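11月、木曜日。夜9時すぎ、台所で書いている。

今日はようやくSalachの比較がひと区切りついたので、忘れないうちに残しておこうと思う。Salachというのは、うちの班で夏から育てている学習のやり方の名前で、やわらかい物をつかむとき、両腕の動きを一度に決めてしまわずに、手先の小さなカメラが見たものに応じて後半だけを組み立て直す、というものだ。言葉にするとたいそうだけれど、要するに「近くに寄ってから考え直す」ということで、私が洗濯物を取り込むときにいつもやっていることとあまり変わらない。

朝いちばんに、まず手先のカメラの映りを見た。これだけは毎回、自分の目で見ないと気がすまない。ちょっと寄るだけで洗濯ネットが急に大きくなって、細かな網目まで見えてくるのがいつ見ても面白い。

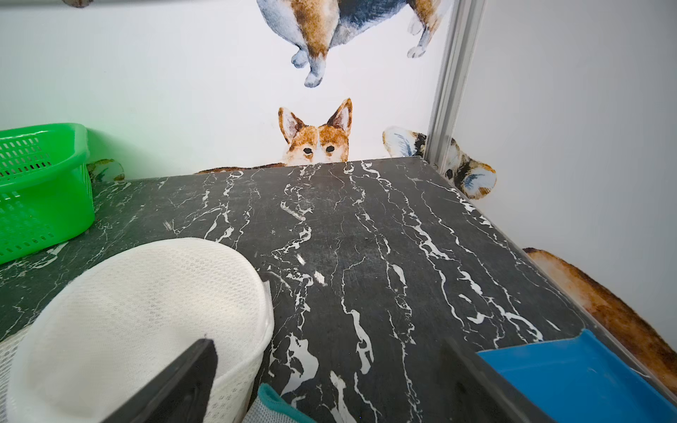

手先のカメラから。左に白いネットと緑のかご、奥の壁からコーギーが顔をのぞかせている。

これまでの手本のデータは全部で2987本。そのうち洗濯ネットの入ったものがnearly半分、と英語の報告書には書いたが、数え直したらもう少し少なかったので、あとで直すこと(これは自分への覚え書き)。今日の本番は300回の試行で、うまくいったと判定できたのは253回だった。前のShehuのやり方では、つかむ場所がずれたまま最後まで押し通してしまうことが多かったから、この数字を見たときは椅子の上で小さく足をばたばたさせてしまった。隣のSalamatu Akpanさんに見られていたらしく、お昼のあいだずっとその話をされた。いいのです、うれしかったのだから。

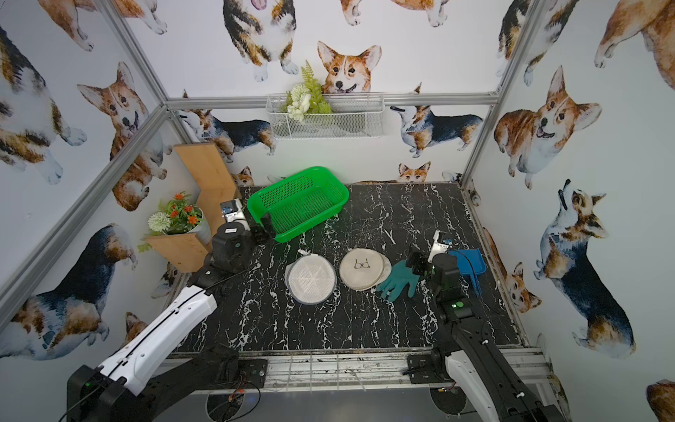

いちばん悩んでいたのは、形の決まらない物どうしが近くにあるとき、どちらの腕に何を任せるかということだった。Shehuでは最初に担当を決めて動かさなかったけれど、Salachは途中で譲り合うことができる。たとえばかごの手前にネットが並んでいて、右の手先のすぐそばには青緑のゴム手袋がある、という今日の配置だと、近いから手袋は右、と決めるのはたやすい。難しいのは真ん中寄りの生成り色のネットで、左から行っても右から行っても一理ある。こういうときに迷って両方の腕が止まるのが去年までの悩みで、Salamatuさんはそれを「お先にどうぞ病」と呼んでいた。廊下で人と鉢合わせして、同じ方向によけ続けてしまうあれである。

午後は失敗した回の記録を順番に見ていった。地味な作業だけれど、私はこの時間がわりあい好きで、お茶を入れて、ゆっくり見る。失敗は大きく2種類に分かれた。ひとつはネットの端を浅くつまんで、途中で逃がしてしまうもの。もうひとつは、ネットの形が変わったのに、組み立て直しが間に合わないもの。後のほうは考え直す間隔を短くすれば減りそうだが、短くしすぎると動きがせわしなくなるので、加減がむずかしい。Brovonの計算機が空いたら、間隔を変えたものを並べて試してみたい。

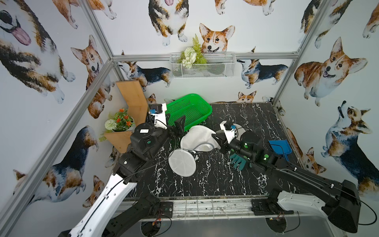 右の指先が白いネットの横に触れている一枚。

夕方、Etineの打ち合わせで今日の数字を話したら、平らなネットと丸まったネットで結果を分けて出してほしいと言われた。もっともな話で、どうして自分で思いつかなかったのかと少し悔しい。分けるための印は記録に付けてあるので、集計はそれほど手間ではないはずだ。帰りの電車でその表の作り方を考えていて、一駅乗り過ごした。

そういえばうちの洗濯ネットもファスナーが壊れたままだった。明日の帰りに買うこと。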